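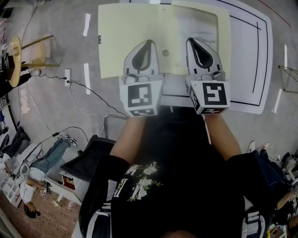 Support > Paper and Sheets > Tickets > 3628

We use cookies to remember your ticket and language. Accept / Settings

Feb 25, 2023, by Shobha Kandasamy

Ticket 3628: Cream sheets get a crease and grey marks on the right side
Product: Fostari cream sheet, large
Status: Open, waiting for customer

Message 1, customer

Hello. We buy your cream sheets from the Drevatano shop and we use them flat, one sheet on top of a large white board with thin black border lines. The floor under it is concrete. With the last pack we have a problem. The right part of the sheet gets a fold, and near the fold there are faint grey smudges. There is also a small round grey spot near the work area. I can't say for sure if it is a spot or a small hole, it is very small.

I opened a pack of 164 sheets. The first ones from the top were good, and the trouble began later in the pack. Please tell me if it is the paper or if it is us.

Message 2, Skollus support

Thank you for writing, Shobha. Please check these points and write back what you find:
- Take a new sheet from the middle of the pack and hold it against a window. Is there light through any spot?
- Rub the grey mark with a clean white eraser, very softly.
- Wipe the board with a dry cloth and look at the cloth.
- Which lot number is on the pack?

Message 3, customer

I did all points in the same order.

Window: no light comes through the new sheet. I took five more and they are the same.

Eraser: the mark became lighter but it did not go away fully. The surface of the paper became a little rough, so I stopped.

Cloth: it was grey after one wipe. I did not expect this, the board looked clean to me. I think it is dust from the floor, we sweep it in the evening and the board stays down there.

Lot number is 443.

About the crease: I put a new sheet on the wiped board and left it alone for one night. In the morning it was flat. Then I looked at how we carry the sheets from the shelf. We hold them by one short side only, and the other side hangs and bends.

Message 4, Skollus support

Lot 443 has no other reports so far. Please carry each sheet by two opposite sides, and store the pack flat with the cover closed. Could you try ten sheets this way?

Message 5, customer

Yes, I will try. My colleague Sarmiento needs the sheets for a job in March, so I will write before that. Until then please keep the ticket open.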